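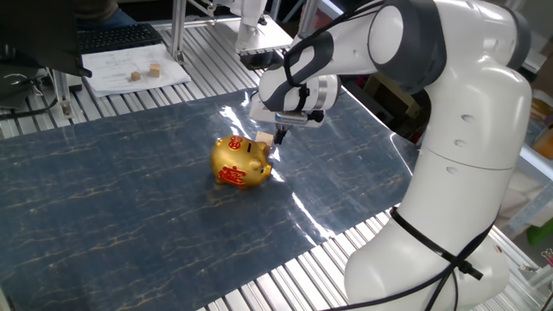

Tunik Pick and Place Set for Robotics Classes and Clubs

Made by Vuvera. Sold and supported by the Tratmont shop.

Price: 174 per set, tax not included
In stock: yes
For students from grade 8 and up

Tunik is a set of objects, task sheets and lesson notes for schools and clubs that already have a robot arm and want good work for it. Many teachers write to us with the same problem. The arm arrives, the students make it wave and draw a square in the air, and after two weeks the interest goes down. With Tunik the students start on the first day with a task they can see and measure: take the small block, bring it over the piggy bank, stop at the right height, open the fingers.

It sounds easy, and the first lesson is easy. Then the students learn that a round ceramic back does not forgive a mistake of a few millimeters.

What is in the box

- 50 wooden blocks, light color, not painted, edges lightly sanded
- One piggy bank, gold glaze with red characters
- One soft table mat, dark blue with gold veins
- Task sheets on paper, 80 pages, free to copy inside your school
- Teacher notes with a lesson plan for one term
- Score cards for the club competition

The robot arm, the gripper and the computer are not included. Please read the next part before you order.

Will it work with my arm?

The tasks do not depend on one brand. You need an arm which can move in small steps and a gripper with two fingers. Long, narrow fingers are not necessary, short ones are fine. Your gripper must hold a small block without too much force. If you can set the force in the software, begin with the lowest value and go up slowly. If your fingers are smooth metal, we recommend to put a thin rubber layer on them.

The set can be used on a flat table or on an aluminum profile table. On a profile table please always use the mat, so that the blocks do not fall in the grooves.

The tasks

Level 1 is only moving. Students pick a block from a marked place on the task sheet and put it on another marked place.

Level 2 brings the piggy bank. The arm carries the block over the head of the pig and holds it there for five seconds, without touching. Students write down the position and repeat it from a different starting point.

Level 3 is placing on the back of the pig, next to the coin slot. The blocks do not go into the slot, please do not push them. The surface is glazed and curved, so the way of opening the fingers is important. Open slowly, then go straight up.

Level 4 is for students who use a camera. The pig is turned by hand between the trials, and the program must find it again. The gold glaze reflects the ceiling lights strongly and this gives trouble to simple color detection. We know about it, and the teacher notes have one full chapter on lighting and reflections. If it is too difficult for your group, cover the pig with a matte paper band.

From a club that uses it

"We have the set since February and my students did 1,532 trials with it, all written in the log. Most of the failed ones are from Level 3, as I expected. The younger group likes the score cards more than I thought. One thing to improve - the task sheets are thin paper and move when the gripper touches them. We use tape now."
Apostolos Stamatopoulos, leader of the Kordestani Robotics Club

Thank you for this comment. From the next printing the sheets of Level 1 and Level 2 will be on heavier paper. If you have the older ones, write to us and we send you the new pages without cost.

Safety and care

Keep hands away from the table when the arm is in motion. One student should always stay at the stop button. The piggy bank is ceramic and can break if the arm presses it from above, so set a lower height limit in your software before Level 2. Clean it with a soft cloth. The mat can be wiped with water, but do not fold it - roll it, otherwise the lines stay for a long time.

Spare parts

Blocks, mats and piggy banks can be ordered one by one. The red characters on the bank may differ a little from one delivery to the next.

Orders from schools

We accept purchase orders from schools and registered clubs. School prices on this page are valid until May 30, 2026. For more than five sets please ask us for an offer before you order.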